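Cellside workshop notebook, Clostinthorpe
December 20, 2024
Clay: blue stock, hand flattening, surface and edge notes

Continues the October pages on the white and the terracotta. Same material family (Plenari non-drying, oil based), new color. The blue came in with the last Panicker order and had not been opened until this week. Block was firm and slightly greasy at the wrapper, no bloom. Put the wrapper in the sample drawer with the others.

Purpose: decide whether hand-flattened pieces are good enough for the soft-object set or whether we go back to rolling everything between spacers. Rolled pieces measure well and look like nothing anyone would make by hand. Hand-flattened pieces look right but vary. The question is how much variation, and whether it settles down with a fixed routine.

Conditioning

Cut from the end of the block with the wire. Knife drags and leaves a ridge on this stock. The wire is cleaner but has to be wiped after every cut or the next face comes out striped with whatever was on it before. Still some terracotta in the twist near the left handle. Replace it.

Kneaded each piece by hand for 3 minutes, then rested it under the plastic tub for 30 minutes. Resting matters more with the blue than it did with the white. Pressed straight after kneading, it spreads easily and then creeps at the edges. After the rest it holds the mark it is given. Tried one piece with no kneading at all: it cracked radially at the first press and had to be folded back in. Not worth repeating.

Hands: washed and dried between pieces, no lotion. Nitrile gloves tried on one piece and abandoned. They leave a wrinkle pattern in the surface, and the clay pulls at the glove when the hand comes away.

Pressing routine

1. Roll to a rough ball between the palms. No attempt at a true sphere.
2. Set down, press once with the heel of the hand.
3. Work outward from the middle with the fingertips, overlapping the presses.
4. Stop when the middle no longer feels thicker than the rim. Do not tidy the edge.
5. Leave alone for 8 minutes before lifting or measuring.

Step 4 is the weak one. "No longer feels thicker" means different things to different people. Angeliki Tzavaras pressed three of the seven pieces and I pressed the rest. Hers came out wider and thinner with shallow marks close together. Mine were thicker, fewer marks, deeper. Both of us thought we were stopping at the same point. If the routine is going to be shared it needs a stop that doesn't depend on feel. Options:

-- weigh the ball beforehand and press to a drawn outline
-- fixed number of presses
-- feeler stick with a painted line, pushed in at the middle

I favor the stick. The outline would push people into correcting the edge, and the uncorrected edge is the part we want. Angeliki prefers the press count on the grounds that the stick leaves a hole. Fair point. We could put the hole on the underside, but then the piece has to be lifted to check it, and lifting changes the shape.

Surface

Fingertip marks stay readable on the blue. On the white they were hard to see unless the lamp was low and to one side. The blue gives a visible change in tone between the hollow and the shoulder of each mark under the ordinary ceiling lights, and that is a good reason to keep it in the set even if the other properties turn out the same.

Marks soften a little over the rest period. I compared the surface by eye at the start and at the end of step 5 on two pieces. Shoulders rounder, hollows unchanged as far as I can judge. Would need a profile gauge to say more. The one in the cabinet is missing its locking screw and drifts when you lift it, so no readings taken.

Prints: on the freshly pressed surface you can pick out ridge detail under the hand lens. A single light pass with a dry palm takes that off and leaves the larger hollows. Do this on any piece that will be kept.

Edges

Outline is never round. The clay goes where the last press sent it, and a press near the rim pushes out a lobe. Two presses side by side near the rim give two lobes and a notch between them. Notches are where tears start if the piece is peeled up too fast, so peel from a bulge and work along. I tore one at a notch this morning by starting at the wrong place. Folded, kneaded, rested, pressed again; not counted as a separate piece.

The rim also tucks under slightly on thicker pieces. It comes from the heel press in step 2, where the top spreads and the contact face stays put. On thin pieces the fingertip work closes it up. Makes the edge look darker underneath and makes caliper readings of width ambiguous. For now: measure at the widest point seen from straight above and write "top" beside the number.

Contamination

This is the real problem with the blue. Every speck shows. The white hid lint and showed the terracotta; the blue shows lint, grit, pencil dust and anything dark. Sources found so far: the bench brush (sheds bristle ends), the cuff of my work jacket, the twist in the cutting wire, and the inside of the tub lid, which had dried bits in the rim from some earlier job.

A small hole and a small bit of grit look the same at arm's length. Check with the lens, then the needle. If the needle tip goes in with no resistance it's a void and can be pressed shut with a fingertip. If it stops or scratches, lift the grit out and close the pit afterward. Do not knead grit in to hide it. It comes back to the surface on the next press, usually smeared.

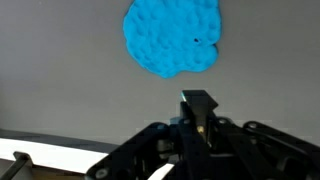 Blue clay, flattened. Lumpy outline with lobes on the right edge, shallow dimples over the top, one small dark spot right of center (hole or debris).

Pits closed with the fingertip leave one mark out of step with the others, slightly deeper and with a sharper shoulder. Acceptable.

Release and cleanup

Peeling by hand is fine if the piece has rested. The thin plastic scraper works but flattens the underside locally and curls the rim upward. If the rim curls, don't press it back while the piece is in the hand; set it down first or it buckles in the middle.

Residue is an oily film with very little color. Dry cloth first, then a damp one with dish soap, then dry again. Solvent wipes leave the surface tackier than before and the next piece sticks. Check the wiped area under a low lamp for haze before putting anything down on it.

Storage

Flattened pieces go on baking parchment, single layer, tub over the top. Do not stack, even with parchment between. The October stack printed every crease of the parchment into the piece below. Keep blue and white in separate tubs. Terracotta on its own shelf, away from both.

Label goes on the tub and not on the parchment. Grease lifts the ink.

Decision for now

Hand flattening stays in for the blue. Rolled pieces still needed wherever thickness is written into the spec. Mixed lots are no use to anyone, so mark the tub H or R.

To do

-- new cutting wire, and keep one for blue only
-- locking screw for the profile gauge
-- clean the tub lids, including the rim groove
-- throw out the bench brush, use the lint roller
-- Angeliki to write up the press-count version of step 4, I'll do the stick, then we swap and each press a set to the other's instructions
-- ask Panicker if the blue comes in the smaller block; the big one picks up dust at the cut face before we get through it
-- rewrap the open block tonight, cut face inward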